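About us

Home | The bench | Our robot | Open evenings | Find us

Hello, and thank you for finding your way to the Drodurano workshop. We are a shared workshop on the first floor of the old Kuusk button works, up the iron stairs and past the bicycles, and for the last few years most of what goes on here after tea has had to do with one robot, which we call Vallo.

Drodurano was started by Maarja Rozīte and Reinhold Engelhardt, who met at an evening class in clock repair and found that they both had half a robot at home. Maarja's half was the arms (she had been building them on her kitchen table, to the despair of everyone who wanted to eat there) and Reinhold's was a rolling base with a bad wheel. It seemed silly to keep them in two houses. They rented a corner, then the corner next to it, and in April they took on the whole room, all 700 square feet of it, with the good north light and the less good heating.

We are a members' workshop, so what we build is decided by whoever turns up and feels strongly. What people felt strongly about was a robot that could help tidy a bedroom: pick things up off a dresser, put them somewhere sensible, and get out again without bumping into the door. It sounds like a small job until you try it!

A good deal of the work is done on the computer before anybody reaches for a spanner. We have a make-believe bedroom, which lives in a program we wrote ourselves and named Nollico, and Vallo's double can stretch its arms out in there all evening without breaking anything that has to be paid for. 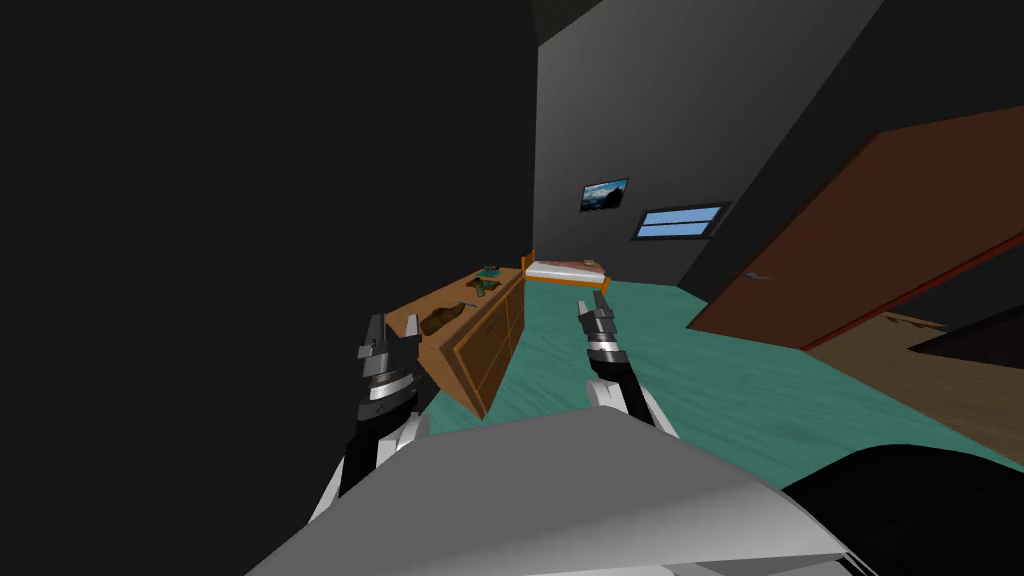
Reinhold was against Nollico to begin with. He likes a thing he can hold, and he said so at some length. Then we dropped a real wrist joint on a real floor, and had to wait five weeks for the replacement, and he came round to the idea of practising on the screen first. He now spends more time in there than any of us, and will happily tell you about floor friction if you bring him a cup of tea.

The room itself is kept plain, with a bed, a long wooden dresser, a window and a picture on the wall. We put a few odds and ends on top of the dresser, because that is what people do with dressers, and we leave a door standing open so that there is something to steer round. Members are always asking whether we could have a nicer room, with curtains perhaps, and the answer is that anyone who wants to make curtains is very welcome to come and make them.
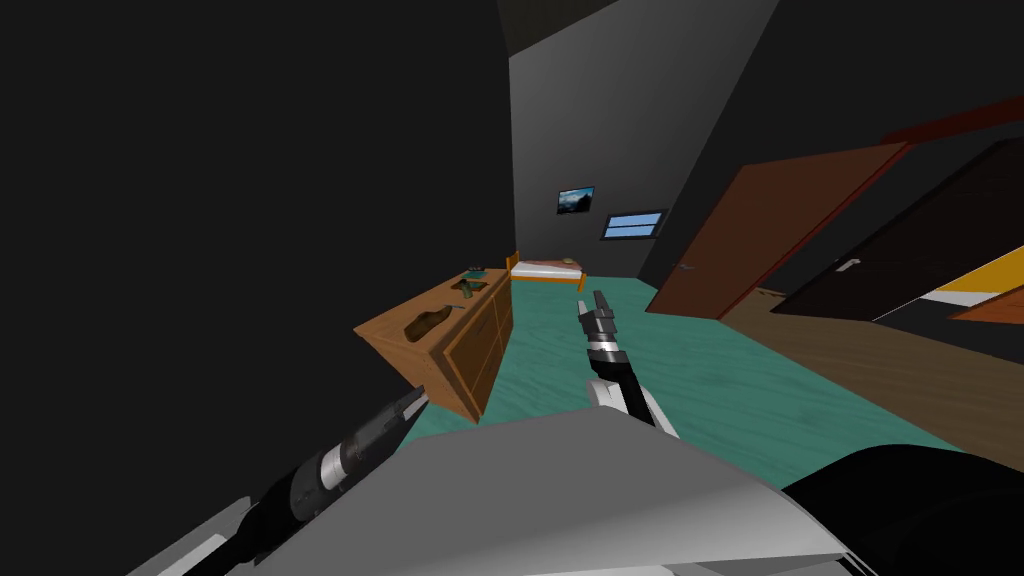 Two arms was Maarja's decision, and it has doubled the wiring and probably the arguments as well. She held out for it on the grounds that you need one hand to steady a thing while the other takes hold, and anybody who has tried to fold a jumper with one arm in a sling will see her point. The awkward part is teaching the pair of them to share the space in front of the robot. We have filled 166 pages of the workshop log with notes on reach, and the handwriting gets worse as the evenings go on.

You don't need to know any of this to join. Some of our members came to mend a lamp and stayed to solder, and some write code at home and only come up the stairs for the biscuits. We have a lathe, two good benches, a drill press that needs a firm word now and then, and a long shelf of books you may borrow if you write your name on the card.

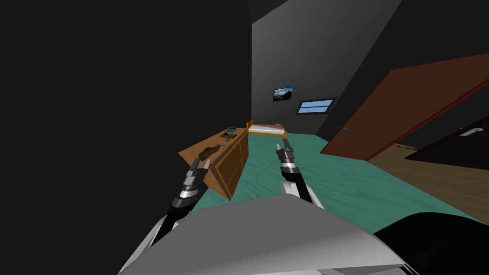 Maarja says that the slow way is the only one she trusts: try a reach in Nollico, change one thing, try it again, and leave the motors alone until you are thoroughly bored with it. She also asks that you write down what you changed, please, and in pen.

As for the real Vallo, the base rolls nicely now that the bad wheel has gone, and the arms are on the bench having their cables tidied. We would rather bring them together properly than quickly, so do be patient with us if you visit and find the robot in pieces. Bring a project of your own if you have one, and if you haven't, there is usually a box of screws that wants sorting.

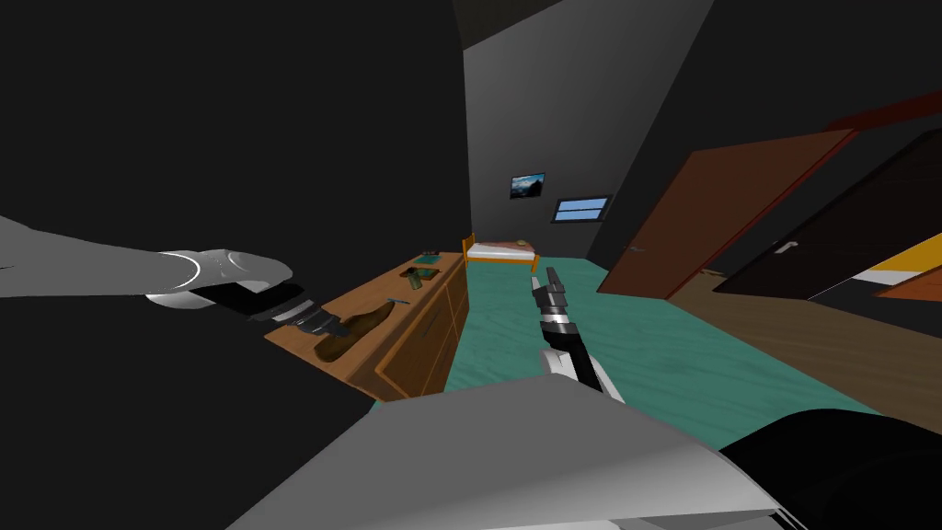
Vallo's double at the dresser in our Nollico bedroom.

Ring the lower bell and give us a minute to get down the stairs. The tea is free and the biscuits go by the honesty tin.

Page last updated 27/06/2023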